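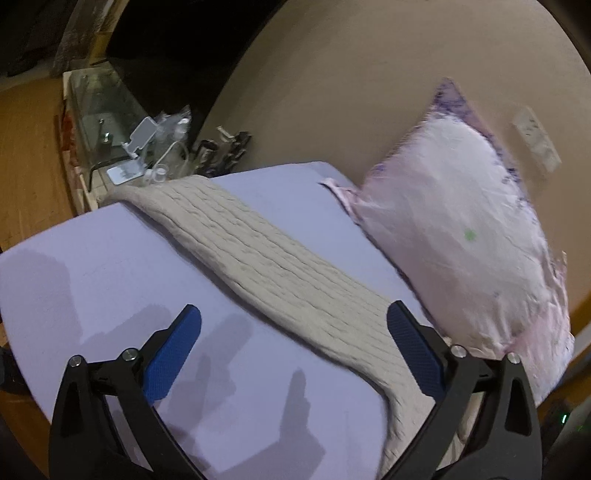
The Jarwood Household Manipulation Project is a student robotics project at Jarwood Technical College. Its members record everyday household tasks with hand-held grippers and use the recordings to train robot arms to do the same work. The project is best known for its bedding tasks, which cover folding blankets, placing pillows and straightening sheets. It is run as a two-semester elective course, with a club attached to it for students who want to continue after receiving credit.

History

The project grew out of a course on robot control in which students programmed a bench-mounted arm to sort blocks. Several of them asked to work with soft objects instead, and the department approved a separate elective the following year. Early meetings were held in a shared machine shop. The shop had no furniture suitable for household tasks, and students began taking equipment home to record in their own bedrooms and kitchens. The practice was written into the course rules and remains the normal way of working.

The first set of recordings, known as the Ceridar set, was closed on 31/12/2021. It contains 3,341 recorded attempts, including failed ones. Later sets have been smaller, as the course now asks for fewer attempts per student and more detailed notes on each.

Equipment

Students use a two-fingered hand-held gripper with a camera mounted behind the fingers. The operator works the fingers by hand while moving the tool through a task. The camera's view of the fingers and the object is the main record, and the position of the tool is worked out from the video afterward. The finger pads are flexible and textured, which helps with cloth. Pads are replaced when the texture wears down -- usually near the tips first.

The project also keeps two robot arms in a laboratory at the college. Both carry the same type of fingers as the hand-held tools, so that what the camera sees during a robot run is close to what it saw during recording. Students reserve the arms in half-day blocks. In December, when final reports are due, reservations are limited to one block per team.

Course structure

The first semester is spent on recording. Students work in teams of two and choose a task from a list kept by the department. Each team writes a short task sheet giving the starting position of the objects, the finished position and the point at which an attempt counts as failed. A team must submit 400 usable attempts to pass the semester. Rooms are not tidied or rearranged for the purpose, and the task sheet asks only that the objects being handled can be reached.

In the second semester, teams train a control program on their recordings and test it on one of the laboratory arms. Grades are based mainly on the written report. A program that fails most of its trials can still earn full marks if the report explains the failures clearly.

Bedding tasks

Blankets and pillows make up the largest group of tasks. A blanket can be folded lengthwise into a band, folded into a square or spread flat. Pillow tasks include standing a pillow against a wall and moving it from one end of the bed to the other.

Knitted blankets are treated as a separate category from woven ones. The ridges of a heavy knit give the fingers something to hold, but the fabric stretches when lifted by one edge, and a fold may spring back when released. Smooth sheets present the opposite problem. The fingers tend to slide over a flat sheet without picking it up, and most teams teach the robot to push the cloth into a small ridge before closing on it.

Lighting is a frequent topic in student reports. Shadows from the tool and the operator fall across the bedding and change with every movement, and programs trained on recordings from one room often do poorly in another. Teams are encouraged to trade rooms partway through the semester.

Competition

Project members take part in the Wumstead Home Robotics Meet, an annual event for college teams. Entries are judged on a set of timed tasks in a furnished room that teams are not shown in advance. Jarwood has placed second in the soft-goods category but has not won it.

Related projects

The Robles Kitchen Group, a student club at a neighboring college, uses a similar recording method for dishes and food containers. The two groups share a file format and a common task sheet.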